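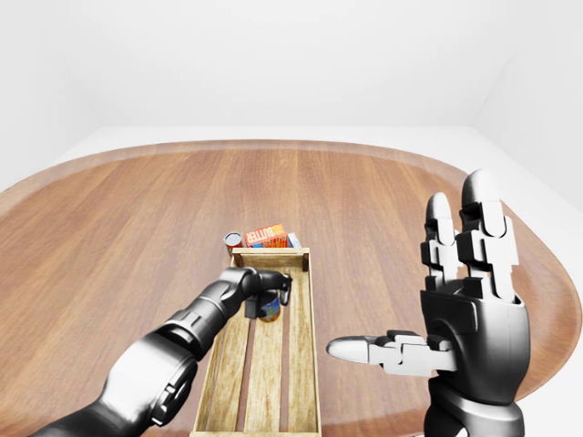
Fig. 1. Sim view, crate packing task. Left hand has the blue-label can over the slats, butter box and two others still behind the crate.

Fullora Crate Packing, simulated set
README, October revision

Maintained by Ruxandra Anghel (sim) and Abílio Caldeira (packing floor, Kleinschmidt site). Questions about the task go to Abílio, questions about files go to Ruxandra. Please don't mix them up, it slows us both down.

What this is

1,105 simulated episodes of a two-handed robot putting grocery items into a wooden crate. Made for the Fustum pilot at the Kleinschmidt packing room, where mixed grocery orders are still packed by hand. Rendered only. No real camera footage in this release.

Why we made it

Packing room runs two shifts. Worst part of the job according to the people doing it is cans: heavy, repetetive, same wrist motion all shift. Soft stuff and odd shapes they don't mind. So the pilot starts with cans and small boxes and leaves the rest where it is.

Contents

episodes/ one folder per episode, numbered
meta.csv episode number, items, outcome, operator initials
splits/ train and held-out lists (68 episodes held out, don't train on them)
notes/ floor notes from the packers, plain text, unedited

Outcome labels

ok: item released inside the crate, upright or lying, no drop
drop: item left the hand early
edge: item landed on a side board or end board
stop: operator ended the episode

"edge" was added late, at Safta Husar's request. On the floor an item on the board means somebody has to walk over and fix it, and she wanted that counted apart from a drop. Old files have been relabeled. If you find one that hasn't, tell Ruxandra.

How it was recorded

Operators drove both arms by teleop in sim. Four of them were packers from the floor, trained on the rig during paid hours, others were from the sim team. Packers were slower the first morning and then faster than us. They also set items down differently: cans first along one side, then boxes against them. We kept this, did not correct it to our own order.

Operator initials in meta.csv are used with consent. Stela Sârbu holds the consent forms. Do not use initials to rank people or compare speed between them. This was agreed with the packing crew before recording and it's a condition of use.

What changes on the floor

People ask, so putting it here.

- Pilot is 2 stations, early shift only.
- One packer per station stays on it. They load odd items, check the order, close the crate.
- Stop button is the packer's call. No reason needed, no write-up after.
- Rate targets for pilot stations are frozen while the pilot runs.
- Training for the station role is 15 hours, paid, on shift.
- Nelu Moldovan is the contact on the early shift. Bring complaints to him, he forwards them to us as written.

Not settled yet: pay grade for the station role. Crew wants it a grade up. Management has the request. We don't decide that but we said we'd keep it listed until there is an answer.

From notes/, lightly picked

"It waits for me. I would like it to wait less."
"Put the box flat first, a can on top of a box rolls."
"My wrist is fine on station days. Late shift should get a turn."

Known problems

Table in sim is oval and wood. Ours are steel and square. Don't learn anything from the table.
Light is very even, the real room has a window on one side.
Can weights are all full cans. Dented ones not modeled.
Some early episodes have the idle hand parked too close to the crate. Left in, flagged in meta.csv.
Pillix exporter writes the timestamps in local time, not UTC. Fix is on teh list.

Use

Research and internal training only. Not for staffing plans or headcount estimates, the set says nothing about either. Credit the Kleinschmidt packing crew by that name.

Next release: bags, if the grip model holds up. Late shift operators are signing up now, see Nelu.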